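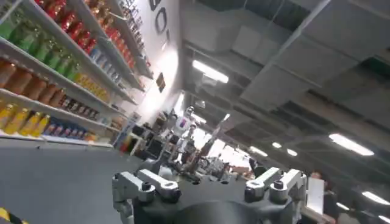
Opening: how the harbor got its bell

Thank you all for coming, and thank you to Benedek Szűcs for letting me go first, because I do run on a bit. (Pause. Let people at the back find a chair.)

Start with the sandbar at Clekislow. Coasters coming in after dark had to feel their way past it with a lead line, and in one bad winter 9 of them went aground, most within sight of the town!

Then the first bell buoy. Read the harbor master's letter here, slowly, it's a lovely letter. He wanted it moored 204 yards off the point, and the pilots wanted it farther out, and they argued right through July before anyone bought a chain.

The chain

Arumugam foundry made it, 16 fathoms, and it parted in the second year. Mention the farmer who heard the bell ringing in his own cove and rowed out to see what on earth it was.

If there's time, tell the story of the Trumasico, the schooner whose captain swore the bell was a church. If not, go straight on to the lamp and the keeper's daybook.

Hand over to Benedek for the charts. Remember to leave him the pointer this time.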